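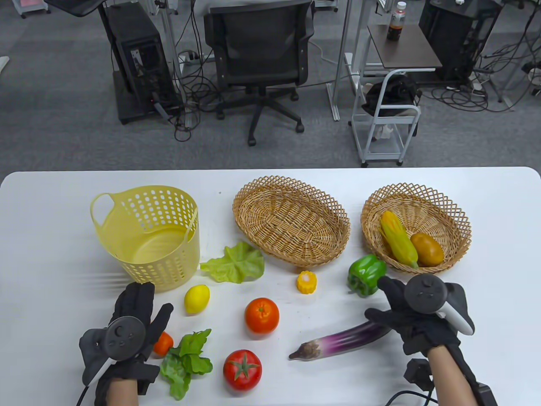 Setting up the Ciltia sorting cell

Strap the controllers on over the gloves before you boot anything. Route each cable back along the forearm, unless you enjoy dragging your own wrist to a halt mid-reach. Put the produce out and leave clear table in front of the baskets.
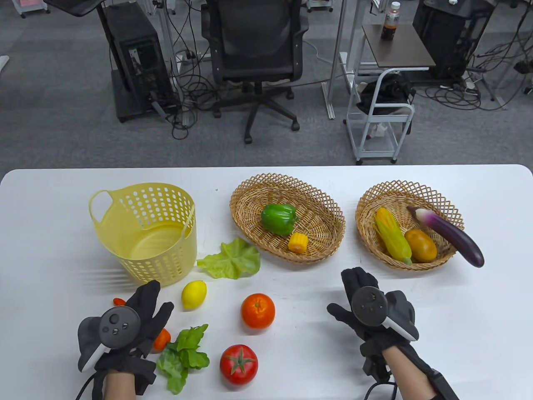 Noreen Madigan would boot first and strap in second, on the grounds that the login wants a keyboard and gloves are hopeless at passwords. Fair. Do it her way, then hold both hands still for 5 seconds while tracking settles.

Next, the hand-held gripper. Wipe its lens, close the fingers fully and zero the width.

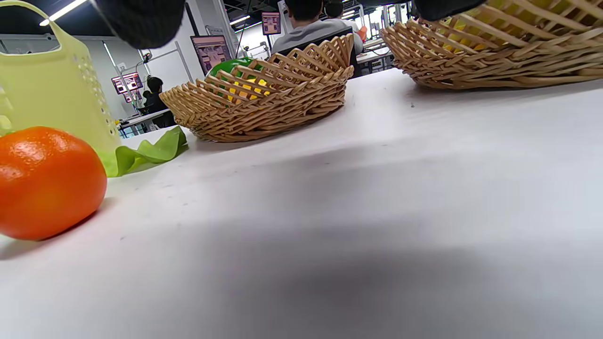

Open and close it 2 more times and check that the reading returns to zero. If it doesn't, zero it again – sulking is optional.

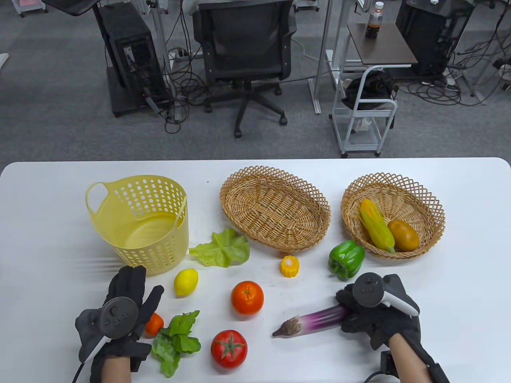 Grip calibration comes last, and it's the step everyone skips. Pick something long and awkward. The eggplant in the right glove will do nicely, and the pepper can wait by its basket. Save the profile, then log out.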